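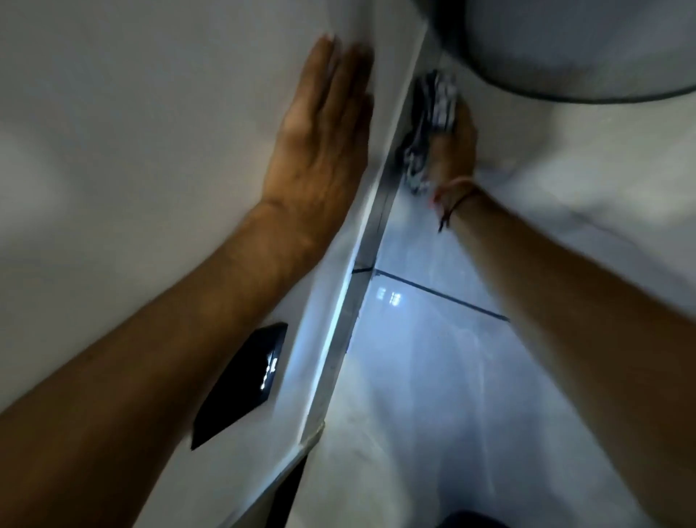 One hand on the panel, one on the cloth: cleaning at the corner by the metal strip.

Automation & Equipment | Facilities Updates
May | By the Brolcombe Equipment Office
Print | E-mail

Revised Cleaning Routine for the Kidisard Cell

The equipment office has issued a revised cleaning routine for the Kidisard handling cell at Brolcombe. It replaces the instructions supplied by Fover when the cell was commissioned and applies to all shifts.

The cell had logged 1790 operating hours at its last service. Service staff from Opoku found the drives and gripper in good order but noted fine dust in the seams of the housing - in particular where the white panels meet the edge strips. Dust in these seams can reach the door sensor and stop the robot in mid-cycle.

Seams and corners are now to be wiped by hand with a folded or bunched cloth. The free hand should be kept flat on the panel so that no weight is placed on the strip.

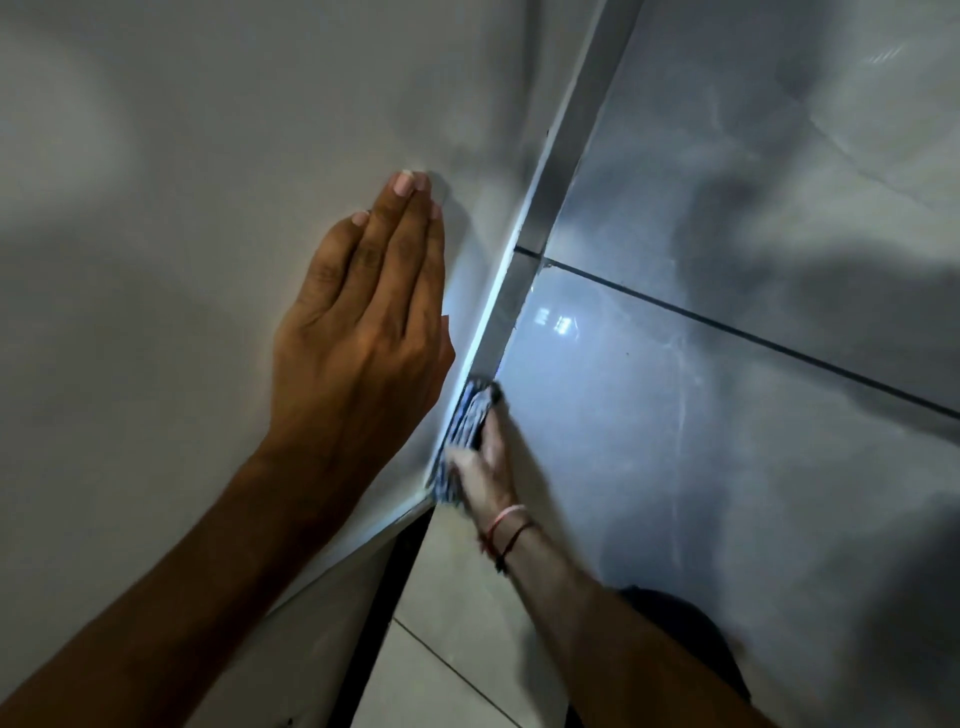
Brynhildur Ragnarsson asked that staff on the early shift be given time for the work before the first run, and noted that the lower corners had been passed over in the old routine whenever the schedule was tight. The office has agreed, and two additional pages on the lower corners have been added to the cell manual.

Before any cleaning begins, the robot must be parked in its home position and locked out at the main switch. Cleaning fluid is to be applied to the cloth and never sprayed into the housing. 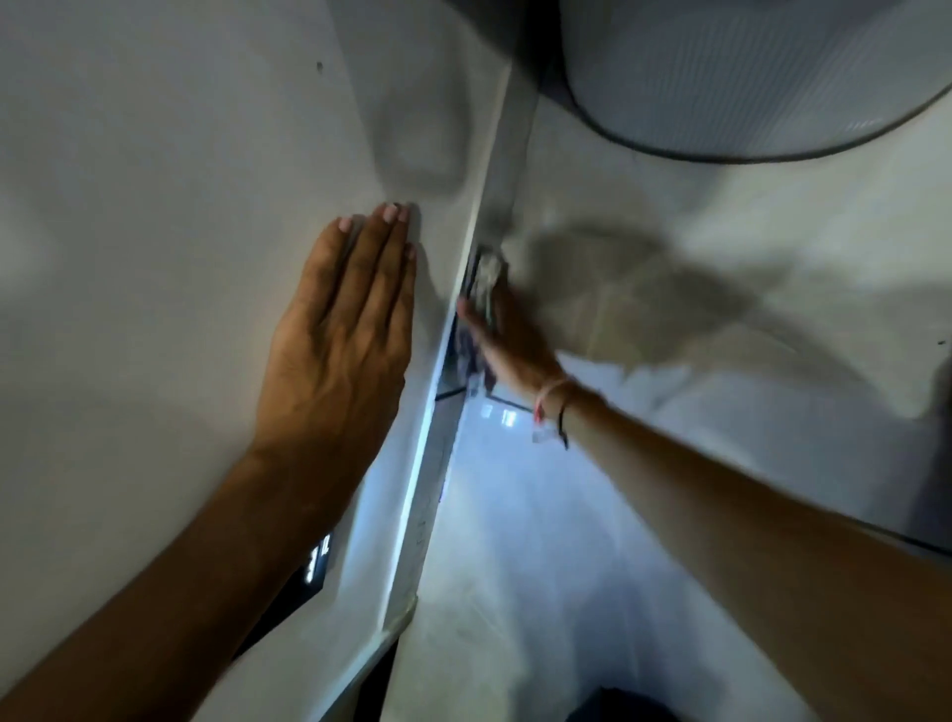

Once the seams have been wiped, the door is to be opened and closed twice and the sensor reading checked at the control station. Fault code 847 indicates that the sensor is still obstructed - in that case the cell must remain locked out until the equipment office has been informed. Completed cleaning is to be entered in the cell log with initials and time.

Print | E-mail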